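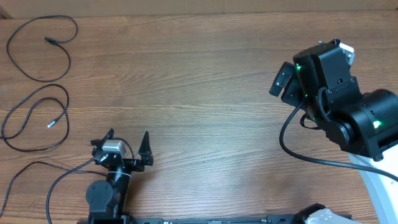 Sticky film on an oiled dining table, six weeks on. Start over?

Posted by Shobha Kurup, March 2026

I have an oak dining table that I stripped and sanded myself, to 120 grit and then 180, over a long weekend that was supposed to be a short one. I then put on three coats of Tareo Table Oil, the one with the pleasant drawing of a tree on the can. The can says to let each coat "absorb" and then apply the next. It doesn't say what absorbed looks like, so I decided it looked like the next morning.

The table is now tacky. It doesn't stick to you outright. It just holds on a little when you lift your forearm, like an aunt at the end of a party. Paper napkins leave fuzz. A library book left a faint rectangle, and I'd prefer not to discuss what the table left on the library book.

Things I've tried so far:

Waiting. Six weeks of it.
Opening the windows, until the heating bill came.
Wiping with warm water and dish soap, which made one patch gray and did nothing for the stickiness.
A fourth thin coat, on the advice of my brother-in-law, who said it would "reactivate" the others. It reactivated them in the sense that there is now more of them.

The table is in a room that sits at 60 or so most of the winter, in case that matters. We eat there, so I don't want anything on it that I'd have to apologize to guests for. Do I have to sand the whole thing back, or is there something short of that? I paid $116 for the oil and the sanding disks together and I would like not to do it twice.

3 replies

Ilango Devadiga
Member, 375 posts

You don't have to sand it all back, at least not yet.

What you've got is oil sitting on top of the wood with nowhere to go. Oak takes what it's going to take in the first coat, a bit more in the second, and after that it's mostly being polite. Whatever stays on the surface has to be wiped off while it's still liquid. Left alone, it skins over and goes gummy, and a cold room makes that slower. Your brother-in-law's method does have a basis, by the way. Fresh oil can soften half-cured oil. You then have to wipe all of it off, and I suspect that part of the advice got lost over dinner.

Try this first, on the underside or a corner you don't love:

Get odorless mineral spirits, a few white nylon pads (the non-scratch kind) and more cotton rags than seems reasonable. Old T-shirts are fine. Open the windows again, sorry, and keep flames and pilot lights out of it.

Wet the pad with mineral spirits and rub with the grain over an area the size of a newspaper page. You'll feel it drag, then loosen. Wipe it off with a clean rag before it has a chance to settle back down. Turn the rag often. When it looks like you've been cleaning a bicycle, get another one. Do the newspaper page a second time, then move along.

Leave it overnight and run your palm across it. If it feels dry and a bit dull, you're done with the hard part. If it's still grabbing, repeat. Two rounds fixed my own kitchen table, which I ruined in very much the same way with a brand called Povent. I'd had the advantage of reading the instructions twice and still managed it.

For the gray patch, let it dry out for a few days after the cleaning. Soap and water raise the grain and the rough bit catches the light differently. If it's still there, go over that patch with 320 by hand, with the grain, and stop early.

Once everything is dry to the touch, one coat. A tablespoon at a time, rubbed in with a cloth. Wait 20 minutes by an actual clock, then wipe the entire table as though you regret having put any on. Buff with a dry rag. Keep the room warmer for a week if you can stand it, and put placemats down for a couple of weeks after that.

Now the serious bit. Rags with oil on them can heat up and catch fire by themselves when they're balled up. Spread them out flat outside, away from anything you're fond of, till they're stiff, or put them in a metal can full of water with a lid on. Don't drop them in the kitchen trash and go to bed. I don't have a funny line for that one.

As for eating off it, wait until it's fully cured, and check the can for how long they want. Mine wanted a month.

dunbar_fan_62
Member, 20 posts

Never use oil. Polyurethane. My Dunbar table has had poly on it for years and you could land a plane on it

Marisol T.
Member, 500 posts

Ilango has it right, so I'll just add a few things and a mild objection to the poly.

Please don't put polyurethane over that. Over a gummy surface it will either stay soft or peel off in sheets, and then you really will be sanding, with feeling.

Check whether the tackiness is the same all over. If it's worse at the place settings and better in the middle, some of your trouble is skin oil and old food, and dish soap won't do much for that once it's mixed in with uncured finish. Mineral spirits will take care of both. If it's worst in streaks, that's where the cloth was wettest. Knowing which saves you a bit of scrubbing.

I'd also skip steel wool on oak, even the very fine stuff. Little bits of it stay in the pores, and the first damp glass turns them into black specks. Ask me about my sideboard.

If you do end up sanding, 150 will clog almost instantly on sticky oil, so do the spirits first regardless. A card scraper is much nicer for this if you know anybody who owns one. Inik makes a cheap one that I like, though it needs sharpening out of the packet.

And pour some of the leftover oil onto a piece of scrap before you use it again. If it hasn't dried in a week in a warm room, it may be an old can, and you can stop blaming yourself for that share of it.

Shobha Kurup
Original poster

Thank you both. I did the underside of one leaf this evening and it came up dry, with a rag the color of strong tea. The top gets done on Saturday. The rags are laid out flat on the patio under some bricks, where they look like very small crime victims. My brother-in-law has been told.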